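GURKBERG, 5/27/20 — Clirkance has opened orders for the Zunau, a desktop robotic arm kit with 3D-printed structural parts, a two-fingered gripper and a camera module on a printed mount. The first production run is limited to 200 units.

The kit ships unassembled. Printed parts can be supplied in a choice of colours, or customers may print their own from the files provided.

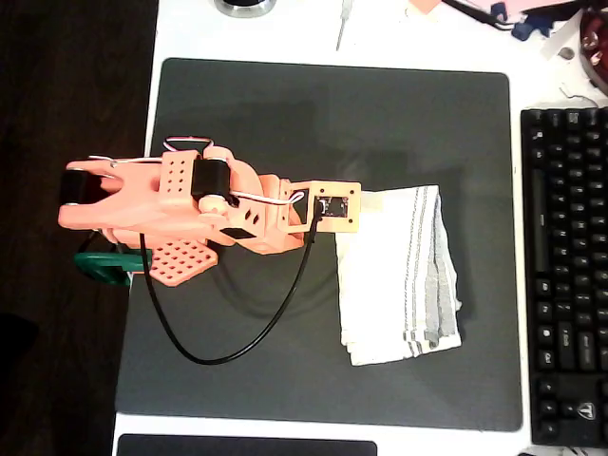
Replacement servos, jaw pads and wiring looms are stocked separately. "Labs wear out grippers first, so we priced the gripper as a spare," said Modupe Onyeka, product engineer at Clirkance.

The Zunau is priced at $800, with a discount on orders of 20 or more. Delivery is 4 weeks from payment.

Media enquiries: Kalliopi Krasniqi, Clirkance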